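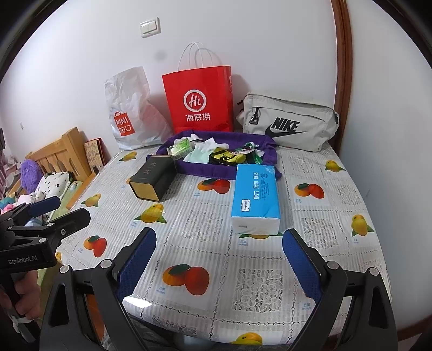
Hand-held gripper, jaws open, in front of the basket. Second gripper at left.

Home gripper build: table, pads, pivots and test objects

These notes cover the two-finger gripper for the Tretum arm, from the first hand-held trials to mounting on the wrist plate. They assume a bedroom or kitchen table and ordinary hand tools. Printed parts and wiring are on separate pages.

Table

Any table that doesn't rock will do. Check all four legs with the arm clamped on and extended, since a table that is stable when empty can lift a foot under load. Fold card under the short leg and tape it there.

A glossy plastic tablecloth wipes clean and protects the top, but it reflects. With a ceiling lamp or a window in the wrong place it shows a white glare patch, and a wrist camera will lose anything inside that patch. Move the lamp first. If that is impractical, turn the table or lay a sheet of matte paper over the bright area.

Printed cloths need one more check. The fruit on a mango-print cloth is flat, but to a color-based detector it is an object. Run the detector over the bare cloth before putting anything down and note every false hit. Dénes Hegedűs masks them by position, which works until the cloth shifts. Tape the corners underneath.

Push the table against a wall. Light bags then have something to lean on, and items nudged backward stay on the table. Keep the front third clear for the approach.

Test objects

Use what is in the house. A useful set covers soft, stiff, slippery and hollow:

- Paper shopping bag with cord handles. Pick by the handles first, then by the top edge. Cord slides out of a flat pad if the jaws close off-center.
- Crumpled plastic bag. It changes shape after every grip, so one successful pick says little. Repeat it.
- Soft bag with a zipper. The pull is a good small target for fine positioning. Don't lift the full bag by it.
- Rectangular tin, laid on its side. Approach across the narrow faces. If the jaws close on a corner, the tin turns and one pad carries all the load.
- Pack of tissues. It compresses a long way before it resists. Stop on position here and ignore motor current.
- Shallow fabric basket. Good for picking out of clutter. The raised edge folds under a finger, so lower the gripper straight down inside it.

Leave food, glass and anything with a blade out of the set until the stop switch is wired and tested.

Hand-held trials before the motor

Do the picks by hand with a trigger-operated gripper before programming any of them. Most bad approach angles show up in the first few minutes. Hold the handle as the wrist plate would hold it: straight, no tilting to rescue a bad pick. If the pick only works with a twist of the wrist, write that down, because the arm will need the same twist.

Two grippers on one table require some discipline. Give each hand its own side and let only one enter the basket at a time. Any loose strap or tie on a handle should be wrapped and the tail trimmed short enough that it can't reach the linkage.

Pads

Textured pads hold fabric and film better than smooth ones. On ours the difference was largest with the plastic bag and smallest with the tin.

Clean pads with a damp cloth and let them dry completely. Solvent swells some rubbers and softens most adhesives. Paper dust is the usual cause of a pad that has gradually stopped holding; it doesn't show on dark rubber, so wipe on a schedule. I wipe after every 50 picks.

When gluing new pads, close the jaws on a piece of flat bar and let the adhesive set that way. The pads come out parallel even if the fingers are slightly off. Remove the bar before the glue is fully hard and cut away what has squeezed out.

Pivots

Each finger runs on two pivots. Tighten until side play is gone, then back off until the finger drops under its own weight. Medium threadlocker goes on the nut side only. A drop on the wrong side wicks into the bushing and the joint has to be drilled out.

Rovent bushings fit our holes after light reaming. The cheaper set from Mosent needed sanding on the outside, and two of them cracked. Buy spares with either.

After 1000 cycles, check all the pivots again. One of mine had loosened enough to shift the left fingertip visibly. Since then there is a paint stripe across every nut and its washer. A broken stripe means stop and retighten.

Fingertip gap

Measure the open gap at the tips, at the middle of the pad and at the heel. On this gripper the tip gap is 57 mm after the stop screws are set. If the three readings differ, fix the linkage before touching the software. An offset entered in software to hide a bent link will be wrong at every other opening.

Mark the table with low-tack tape at the start position. The arm returns there after each pick, and a drift of one tape width is easy to see from across the room.

Cable and power

Leave a service loop at the wrist and tie it to the link behind. A cable tied to the moving side breaks at the connector. Route the supply away from the table edge where people stand, and put the stop switch on the side of the free hand.

Keep bedding, curtains and clothes out of the sweep. In a small room, lower the arm's soft limits instead of relying on memory.

Log

One line per pick: object, position, approach, result. Failed picks need the reason in one or two words ("slid", "turned", "missed handle"). Harvey Tremblay keeps his in a paper notebook and copies it over later; a spreadsheet is faster to sort. The log for the Sitompul wrist version has 632 lines so far, and the only column I regret is "notes," where half the entries are blank.

Change one thing between runs. New pads and a new closing speed on the same evening gave us a page of numbers that couldn't be used for either.

Storage

Leave the jaws open a little. Pads stored clamped together take a set and stick. Back the trigger spring off if the tool will sit for a month, and keep the gripper in a closed box away from direct sun.

Updated October 2026: pivot section rewritten, bushing note added.

Contact | Copyright, all rights reserved | Back to top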